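**Re: the pale table, and what goes on it**

Quick one before I run, picture first.
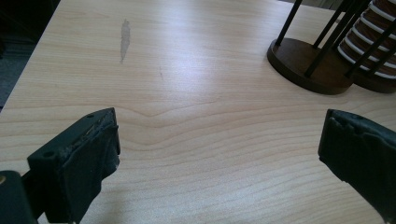 ## Finish

Pale wood, light beige, and the grain shows. Up the far half it goes in fine, nearly straight streaks, cream and light tan. I like it a lot and I do NOT want it stained dark. Carmela, I know you had a vote for walnut. Sorry. Outvoted by me.

So the question is oil, hardwax or water-based varnish. My thinking so far:

- oil: nicest to touch, but it yellows pale wood, and somebody has to redo it every August
- varnish: tough, stays pale, feels a bit like a school desk
- hardwax: in between on everything, price too

Leaning hardwax. The Clomier one, matte, not the satin. We used satin on the shelves at Ondutari and every fingermark showed by lunch.

Answers to Carmela in line, my bits without the arrows.

> On Apr 13, 2022, Carmela Orlandini wrote:
>
> Hi all,
>
> Before anyone opens a can of anything, can we agree what the table is for? Last time it was supposed to be for cutting fabric and then it was for lunch and then somebody put a sewing machine on it for a month. If it's cutting we need a mat. If it's lunch we need a finish that survives tomato sauce.

Cutting first, lunch if you must. Mat goes on for cutting, comes off after, gets stored FLAT. The old one got rolled up behind the door at Fernine and it never lay down again.

> Also seating. I make it 8 people on a full evening, and I don't think they all fit with elbows.

They don't. Six sitting, two standing at the ironing end, same as before. Nobody irons sitting down anyway.

> Do we sand first? Grewal said they can lend a sander but only for two days and we have to buy our own discs.

Yes sand, but lightly, 180 then 240, always with the grain, by hand if we can bear it. I'd say no to the sander. It's a heavy thing and the last time I used one I put a dip in a perfectly good bench, you could roll a pea into it. If people really want it, fine, but then Carmela drives it and not me.

3000 grit was mentioned by someone at the meeting?? That's for car paint. Please don't buy it.

> And the edges. Fabric snags on a rough edge, silk especialy.

Agreed, good point, I'd forgotten. Edges get the 240 and then a rub with a pair of old tights over your hand. If the tights catch, keep going. Round the corners over a little while you're down there, my hip will thank you.

> Carmela

## Who brings what

- Me: hardwax, rags, stirring sticks
- Carmela: sandpaper, tights, the mat
- Anyone: a vacuum with a brush end. Ours just moves the dust around
- Anyone else: old sheets for the floor, not the good ones

Two thin coats, leave overnight between. Windows open. No mugs on it for a week, and I mean a week, a cloth under the mug doesnt count. Used rags go outside laid out flat to dry, never balled up in the bin, they can catch fire by themselves.

If anyone has a strong feeling about varnish, say so by tomorow lunch or I'm ordering the Clomier. Reply to the list please and not just to me, I lose things.

Running,
Morena Rizzi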